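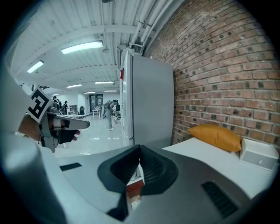
Do robots go to school? A reader named the Guo class at our library club wants to know, and the class also asked if a robot could learn to make a bed just by being told how. Good questions! I gather examples for a robot project called Nareo, so I get asked this a lot.

Telling doesn't work very well. Think about picking up a pillow. How hard do you squeeze? When do you let go? You just know, and it's tricky to put into words. So we show the robot instead.

I hold a gripper in my hand – it's like a robot's hand with a handle for a person – and I do the job myself. The gripper has a camera on it that records what it sees. One try is one example. Then I do it again, a little differently. On a busy Monday I might do 80 tries before lunch (my arm gets so tired!).

Some grippers have a black-and-white square on top, with a blocky pattern. A computer can spot that pattern and work out where the gripper is and which way it's tilted.

Later, a computer program studies all the tries and looks for what they have in common. For our pillow job we want 300 of them, and I still have 18 to go.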